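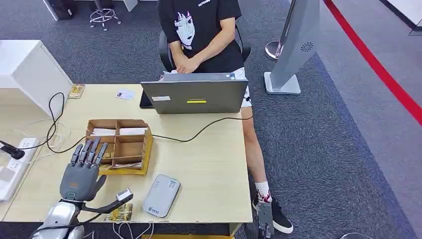 Desk and Small-Parts Storage: Frequently Asked Questions

Applies to all shared workstations on the Rutgate floor. Last revised in December.

What is the cardboard organizer for?
Small items that would otherwise lie loose on the desktop: cards, sachets, clips, adapters. It is divided by thin cardboard walls and has no lid. Cards go upright in the back row, one per slot. Everything else goes in the lower compartments.

Can I move the dividers?
Depends on the version. In the Kamden box the walls are slotted together and can be lifted out. In the older Burnutby box they are glued, and pulling on them tears the base.

How much weight does a compartment take?
Up to 100 grams. Batteries and metal hardware belong in the drawer unit.

Where does the organizer go on the desk?
At the left, within reach of the seated user. Keep 2 inches clear between the box and the desk edge. The center of the desk is reserved for the laptop.

Which way should the laptop face?
Toward the chair. Asset labels stay on the back of the lid, where they can be read from across the desk without turning the machine. Do not cover a label with stickers of your own.

One of my labels is peeling. Can I tape it down?
No. Request a replacement from the Hellwig service desk and leave the old label in place until the new one is issued. Tape leaves residue on the lid and makes the print hard to scan.

Can I lean my phone or tablet against the laptop?
Yes, while you are at the desk. Lay it flat before opening or closing the lid. Phone stands are available in the supply cabinet and do not need to be signed out.

I found a business card or a small packet on the desktop. What do I do with it?
Business cards go in a back-row slot. Sealed packets go in a lower compartment. Open packets are thrown away, whatever is printed on them – the compartments cannot be cleaned properly once powder or liquid gets in.

How is the box cleaned?
Empty it, turn it over, and tap the base. A dry brush will reach the corners. Water softens the board and the walls will not stand straight afterward.

When are the desks cleared?
Monday, before 10. Items outside the organizer or drawer unit are moved to the lost property shelf and kept there for 4 weeks.

Can I adjust the chair?
Height and backrest, yes. The armrests should pass under the desktop without touching it. If they do not, lower the seat first and then the armrests. Chairs stay with their desks.

Can I get a second organizer?
One per desk. If the compartments are full, use the drawer unit – extra boxes take up the space needed for writing.

How do I replace a damaged box?
Flatten it, put it in the cardboard bin, and take a new one from the supply cabinet. Boxes arrive flat. Fold the base first, then insert the long dividers, then the short ones.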